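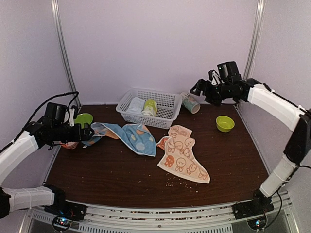 Setting up a table-clearing routine on the Fluline two-arm kit

I've had the Fluline kit from Sornbridge on my bench for three weeks now, and the thing people keep asking me is how to get it to tidy a table. So let's do that one! You'll need the kit, a basket, a couple of small towels, and some plastic cups and bowls you don't mind dropping (you will drop them).

Put the basket at the back, near the middle, where both arms can get to it. Don't bother squaring it up, mine is usually a bit crooked and it makes no difference.

Now mess up the table. Lay the towels down crumpled, tip a cup on its side, leave a bowl or two near the edges. I throw down some crumbs as well if I'm going to try wiping later.

Open the Surngate app and pick New Routine. Guide the arms through the whole job by hand, slowly, and save it as one run. The quick start sheet says 3 runs is enough. I'd do 5, and move the towels between each one.

Towels are the hard part. Grab them near a corner and lift straight up before you head for the basket – dragging them sideways just sweeps everything else along. Cups are much easier, come in from above and close gently.

Then hit Play and keep a hand near the stop button. My first try took over 4 minutes and left a towel hanging off the basket rim, but I was still pretty thrilled!

If the grip keeps slipping, Fuentealba sells softer finger pads that fit this kit. They go on with 3 screws per side.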